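Rimar gripper trials, produce set

Recordings of one robot arm putting fruit and vegetables into a wicker basket, made to compare two grippers: Karkumeck and Plolton. Both were run with the same controller settings and the same operators.

Contents
2449 episodes, in 49 folders. Each folder has a notes file with the gripper name, the operator and the result of every try. A further 117 episodes were dropped for dropped frames or a stalled controller — their numbers are listed in skipped.txt.

Views
Every episode has a fixed view of the table and a view from the wrist. Clocks were matched at the start of each folder, so expect drift of up to 2 frames by the end.
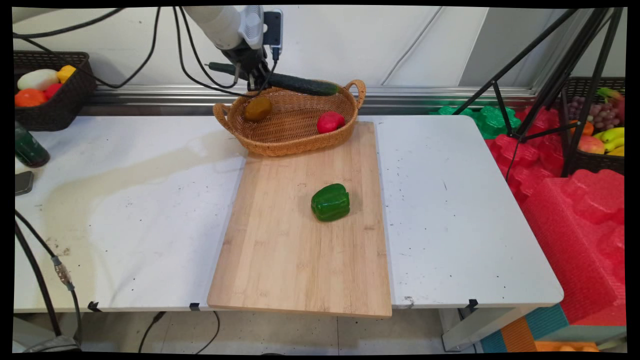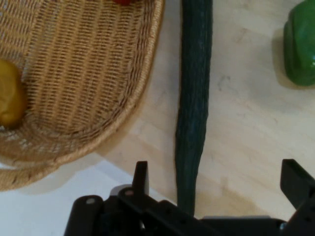

Cucumber, green pepper and basket.

Can I train on the wrist view alone?
The files are stored separately, so either view loads without the other. Set views=wrist in the loader config. Joint positions and finger width are included in both cases.

Known problems
Finger width for Karkumeck is logged in motor steps. Use the table in units.txt to convert it.
Folders recorded in March have no force readings.

People
Operators: Nidia Montoya, Abelardo Inga. Labels: Fidelina Londoño. Loader and fixes: Þröstur Ketilsson.

Last changed 2025-01-26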